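Search this site
Type and press enter

Review: Medberg two-arm kit, one semester in
By Walter Ñahui
7th May

Quick one, between class and the bus. Our robotics club has had the Medberg kit since January and people from other schools keep emailing, so here are my notes. We're doing the trash task for the Sindum student challenge – clear a table, everything goes in the bin. Sounds easy. It is not easy.

Setup. Two afternoons, most of it cables. Manual is 89 pages and the part you want is on page 77, naturally. Calibration wizard is good, no complaints. The mounting bolts are a weird size, so buy a spare hex key before you start.

Grippers. Two black fingers each side, simple, and better than I expected. Crumpled paper is fine if you come in low. Foil is great, it squashes and stays squashed. Flattened cardboard is the worst – lies there and the fingers just skate over it. We ended up teaching it to go for a folded-up flap. Snack wrappers are somewhere in the middle, depends how crinkled.

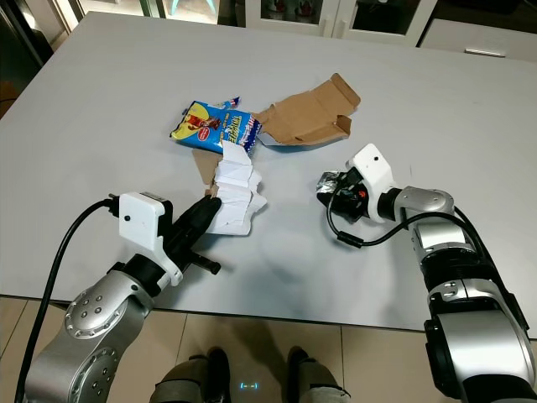

Page last changed: 7 days after posting (fixed the score, added floor notes)

Cables. My main gripe. They hang in big loops off the wrists and you have to think about them on every reach. Velcro ties helped a bit. Medberg should sell a proper sleeve, the Hullen kit comes with one.

Software. Record a run, replay it, trim it. The trimming tool is slow and it crashed on me twice in one evenning. Save often. We have 143 recorded runs now and I'd trust about 124 of them, the rest have somebody bumping the table.

Bin drops. Harder then the grabbing, for us anyway. Round bin, so no corners to line up on, and paper wants to drift.
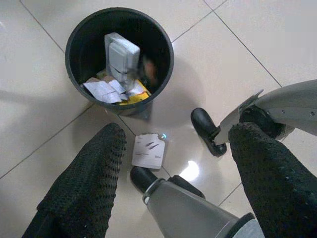 Small flat stuff on tile is a whole other problem. A scrap of card has no edge to get under, and shiny floors throw back the ceiling lights, so the wrist view gets a bright patch right where you don't want one. We turn one row of lights off. Helps. Bulky plastic is easy by comparison, just let go over the middle.

Support answered in two days, polite, sent a new firmware file. Fine.

Would I buy again? Yes for a club with patience and a spare table. No if you need it working by next week. 4 out of 5, would be 4.5 with the cable sleeve.

Related
Hullen starter arm – short review
Kanaujia wrist camera, first look
Sindum student challenge: what to pack
Which bin? Notes from practice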